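Wunevham Box Packing: two-handed demonstrations with hand-held grippers

README, release 3
Maintainer: Eustaquio Maldonado
Last text revision: August

Summary

Wunevham Box Packing is a set of human demonstrations of small household items being moved into, out of and within an open cardboard box. All demonstrations were made by hand with a pair of hand-held grippers, one per hand. No robot arm was present during recording. The set is meant for training and testing two-arm policies that take wrist-view video and gripper width as input.

The release holds 2,000 episodes. Recording was done in homes, on whatever table the household had, with the household's own clutter left in place. The box travels between sites; the table covering, the walls and most of the items do not.

Three tasks are defined:

pack -- items start on the table and end inside the box
unpack -- items start inside the box and end on the table
sort -- items start inside the box and are regrouped within it

The task name is stored per episode. The operator was told the task and the item list, and was not told which hand to use for which item.

Layout of a release

episodes/ one folder per episode, numbered from zero
splits/ train.txt, val.txt, test.txt
meta/sites.csv site code, lighting class, table covering class
meta/items.csv item code, item class, rigid or soft, transparent or opaque
meta/operators.csv operator code, dominant hand, hours of practice at first session
tools/ the reader and the Jornora alignment script

Each episode folder holds left and right video, left and right pose tracks, left and right opening width, and a file named notes.txt, which is usually empty. Where notes.txt is not empty, read it before using the episode. It is written by the reviewer, and it is the only place where a dropped item or a swapped hand is recorded.

Views

Each gripper carries its own camera. The view looks forward over the gripper body, so the body and both fingers occupy the lower part of every image and the fingertips stay visible through the full range of opening. The other gripper enters the view whenever the hands work close together, which in this set is most of the time. Policies trained on a single view should expect it. We did not mask the second gripper, and the mask files shipped with release 1 have been withdrawn.

In the sort task both hands are often loaded at once. A typical moment has one hand on a hair claw clip and the other on a clear plastic container, with the remaining items standing or lying between them inside the white box.

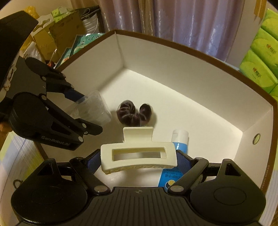

Items

Items are grouped into classes for the purpose of the splits. The classes are not balanced.

rigid-small: hair clips, caps, small closed containers
tube: hand cream and similar, standing or lying
soft: scrunchies, cloth, tissue packs
film: snack packets, plastic bags, loose wrapping
cable: coiled or folded, with or without a connector
clear: transparent containers and packets of any shape

An item may carry more than one class. A clear plastic bag is both film and clear. Code that assumes one class per item will fail on the reader's assertion in tools/, on purpose.

The film and cable classes are the hardest to label for pose. No object pose is given for them in any release. For rigid-small and tube, an object pose is given at the first grasp and at the last release only.

Recording procedure

1. Place the box at the far side of the table with the open face up. Do not tape it down. Small shifts of the box during an episode are part of the data.

2. Leave background clutter where it is. Items on the table that are not on the item list stay on the table and are not to be moved during the episode. If one is knocked, keep recording and mention it at the end.

3. Hold both grippers over the near edge of the table, fingers open, for 3 seconds. The alignment script uses this interval.

4. Perform the task at normal speed. Regrasping is allowed. Passing an item from one hand to the other is allowed.

5. Return both grippers to the near edge, fingers open, and stop.

Episodes that do not end with step 5 are kept if the task itself was completed, and flagged no_return in notes.txt. Roughly placed items count as placed. An item resting on the rim does not.

For the pack task the wrist view changes a good deal between pick and place. At the pick, the table covering fills the view and the box is a front panel with a strip of interior above it, so the operator's target is partly hidden by the panel. At the place, the interior walls fill the view and the table is mostly gone. Site 16 is a useful check here, as its plaid cloth has strong lines that can be mistaken for box edges by simple edge-based trackers.
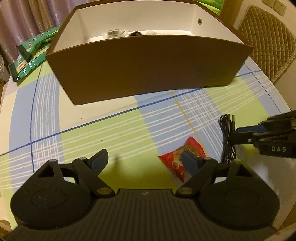 Site 16. Box at the far side of the table, folded cable and red snack packet in the foreground, second gripper at right.

Time alignment

Left and right streams are recorded separately and joined afterwards with Jornora. The script matches the two width signals and the two pose tracks over the opening hold and writes one offset per episode. The offset is applied by the reader unless raw=True is passed.

If the opening hold is missing or shorter than required, Jornora falls back to matching on motion alone. Such episodes carry align=motion in the metadata. Do not use them for handover work, where a small offset between hands changes which hand appears to let go first.

Pose tracks

Poses are given in a per-episode frame fixed at the start of the left stream. There is no shared frame across episodes, and the box pose is not part of the track. Users who need a box frame should fit one from the rim, which contrasts well with the white interior. A fitting routine, Oravec, is in tools/ and works on most sites. It does poorly where the rim is hidden by both grippers for the whole episode.

Long runs of plain white wall in view cause drift. The worst cases are late in the sort task, when both hands are low in the box and the camera sees little else. We drop an episode when the estimated drift between opening and closing holds is over 20 millimeters. Drift below that is left uncorrected, and the estimate is stored as drift_mm so that users can set a tighter limit.

Opening width

Width is measured at the finger pads, in millimeters, and is zero when the pads touch with nothing between them. The pads are soft. On thin film items the recorded width can read zero during a valid grasp, so do not use width alone to detect contact for the film class. On the claw clips, the clip itself can open or close in the grasp, and a change in width there does not mean slip.

Splits

Splits are made by site, never by episode. All episodes from one site are in the same split, and the test sites share no table covering with the train sites. Site 16 is in test. Item classes appear in all splits; individual items may not.

Results reported on release 2 are not comparable with results on this one. The test sites changed.

Baseline

The Sesier baseline in the companion repository takes both wrist views and both widths, and predicts relative motion for each hand plus the next width. It was trained on pack and unpack only. Run it on sort if you wish, but the task token for sort is untrained in that checkpoint and its output there has no meaning.

Transfer to a real arm pair requires the same finger geometry and the same camera mount as the hand-held units. We have tried other mounts and do not recommend it without retraining.

Known problems

-- Labels for transparent items are less consistent than for the rest. Two reviewers often chose different frames for the first grasp of a clear container. The earlier frame is kept.
-- Printed text on packaging is visible and has not been blurred. Text is in several languages.
-- Satin curtains and glossy packets produce highlights that move with the camera. They are a regular source of false matches in the pose tracker.
-- Left-handed operators are few. See meta/operators.csv before drawing conclusions on hand preference.
-- The unpack episodes from the earliest sites have no notes.txt at all. The reader treats this as empty.

Privacy

Sites are private homes. Operators agreed in writing to release of the wrist views. Audio was not recorded. Episodes showing a face, an address or a document were removed at review -- report any that remain and the episode will be pulled from the next release, with its number left unused.

Changes since release 2

-- sort task added
-- test sites replaced
-- drift_mm stored per episode
-- width zero point redefined at pad contact; older width values are not compatible
-- reader no longer resamples by default

Contact

Send label errors as an episode number and a frame number, one per line, to the maintainer through the issue tracker. Requests for the raw streams go to the same place.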